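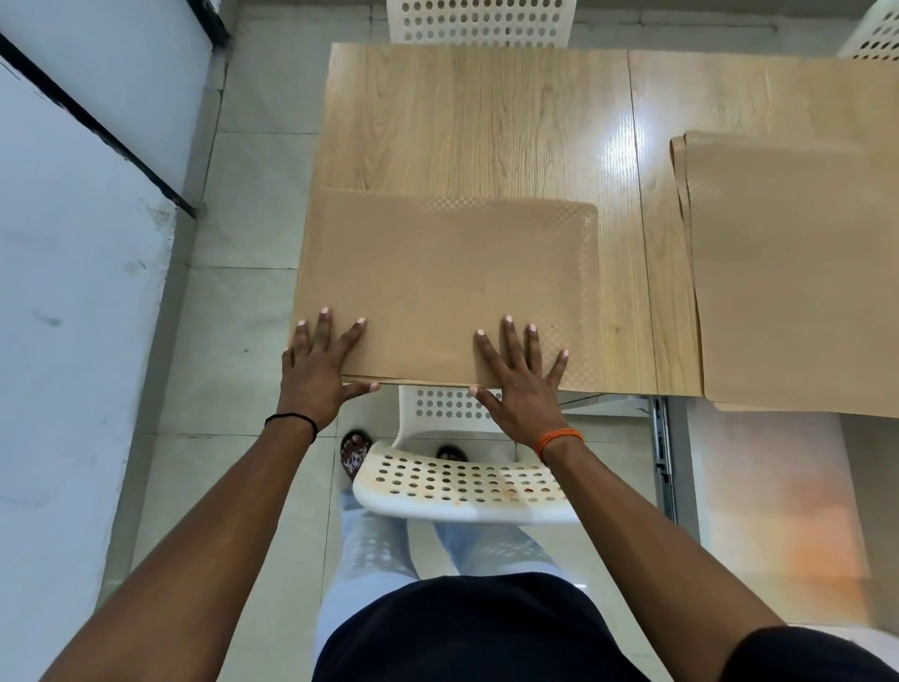 Placing a mat on the left panel of a two-panel table, with the stack kept on the right.

The dining room at Larstead seats its guests at wood-grain tables with a glossy finish, and every one of them is laid with tan mats before service. The supervisor responsible for table setup has done the job in two buildings, first at Stolutlow and now here. We spoke in August, at the end of a lunch shift.

Asked where a setup begins, the supervisor started with the stack. "It goes on the panel you aren't working on. If it's on the same panel, you end up laying a mat against the stack and calling that straight."

The seam between the panels is the main reference line. A mat should sit wholly on one side of it. "Across the seam it rocks. You won't feel it with a plate, but you will with a glass."

Mats are set with both hands flat and the thumbs under the near edge. The thumbs find the table edge by touch, and the palms move the mat. "People push from the far side with their fingertips. Then one corner goes ahead of the other and they chase it. Use the whole hand."

How far the mat should come toward the guest is a matter of house practice. At Stolutlow the rule was 4 millimeters back from the edge. Larstead has no figure. The supervisor allows a slight overhang while the mat is being placed and has it slid back before the plates go down.

The glossy finish brings its own problem. Crumbs and grit under a mat leave fine scratches, which show up under the ceiling lights. Tables are wiped with a damp cloth, then a dry one. "A mat put down on a damp table sticks in the middle and lifts at the corners. Wait for it."

Larstead holds 230 mats, ordered from Kauppinen in packs of 50. Mats with a bent corner are pulled and used under serving trays. The supervisor would like a heavier mat but has not found one that stacks as well.

The same setup is due to be tried at Stastholm, where the tables have no seam. "They'll need another line to work from. Probably the chair."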